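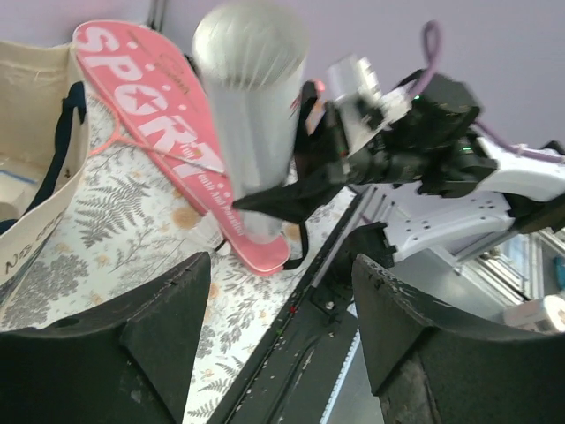

A clear plastic cylinder stands in front of a pink racket case.

Elevator Service Agreements Should Be Written for the Building

An elevator is often the most expensive machine in a residential building and the one its owners understand least. Most owners meet it on paper only when a service agreement comes up for renewal. The agreement is usually long, it is usually drafted by the contractor, and it is usually signed within days of the old one lapsing. It is our position that this practice serves buildings badly and that owners should take over the drafting of the terms that matter most.

The experience of the Gevwood apartments is instructive. The building has 2 passenger elevators, both hydraulic, both installed when the property was new. For many years the owners held what the trade calls a full maintenance agreement. The monthly fee was high, and the owners assumed that it covered whatever might go wrong. When the door operator on the north car failed one March, they learned that the part had been listed as obsolete in a schedule at the back of the agreement. Obsolete parts were excluded. The contractor had every right to send a separate bill, and did so.

The contractor did nothing improper. The exclusion was printed, and a careful reader would have found it. The question is whether an agreement should depend on a careful reader of the final schedule. A clause that moves the largest costs back to the owner belongs on the first page, beside the fee, in the same size of type. Owners who ask for this arrangement will generally receive it. Few ask.

A second concern is the service visit itself. Many agreements promise "regular" or "systematic" examination and leave the interval to the contractor's judgment. Modern controllers can report faults remotely, and contractors argue with some reason that a well-behaved elevator needs fewer visits than a troubled one. We accept the argument in part. A remote report will show that a door reopened several times. It will not clean the sill, look at the pit for oil, or notice that the emergency telephone has been painted over. Those tasks require a mechanic on site with time to spend. The agreement should state the number of visits, the least time to be spent at each, and the tasks to be recorded in the machine room log.

The owners of the Silumlow medical offices adopted such terms at their last renewal. Their agreement requires 2 unhurried visits each quarter, with door equipment examined at every one. The fee rose slightly. The building manager now receives a written record after each visit and can compare it with the tenants' complaints. We regard that record as worth more than the difference in price, particularly when a dispute arises over whether a breakdown could have been foreseen.

The third matter is the length of the term. Long terms with automatic renewal remain common, and the window for giving notice is often narrow. At Oshima Court, the notice was received after the window had closed, and the owners were held for another full term to an arrangement they had voted to leave. Contractors need some security, as they must train mechanics and stock parts. A term of 2 years, with renewal only by signature, gives a reasonable measure of it. Poor performance should be grounds for earlier release, and the agreement should define poor performance in plain figures, such as hours out of service.

Such figures are easily kept. The Flikach parking structure logged 1182 calls on its single car in one month and noted each occasion on which the doors failed to close at the first attempt. The owners brought the log to their renewal meeting. The discussion that followed concerned rollers, tracks and door locks, and it was brief.

It will be objected that owners lack the knowledge to set technical terms. Many do, and an independent consultant may be engaged for a modest fee to review a draft before signature. Owners already seek such help when they buy a roof or a boiler. They should do the same for the machine that carries their residents every day, and they should begin well before the notice window opens, while there is still time to invite other bids.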